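2026-06-09

Slept badly, up before six, and decided today was the day I'd deal with the snack table. It's been bugging me for 2 weeks! Went to Badard first for bread and paper towels, spent 12 dollars and forgot the paper towels – typical me.

Gave myself 30 minutes and of course got sidetracked looking for the lid to the Nollasari tin (still missing, I'm blaming the move).
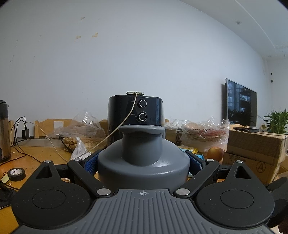
The table is my own fault, I put things down and walk off. There's the gray bottle right in front of the air fryer, the orange over with the snack packets, and that tangle of black cables by the power strip that I keep swearing I'll sort. Maybe by September. Toast for dinner, too tired for more.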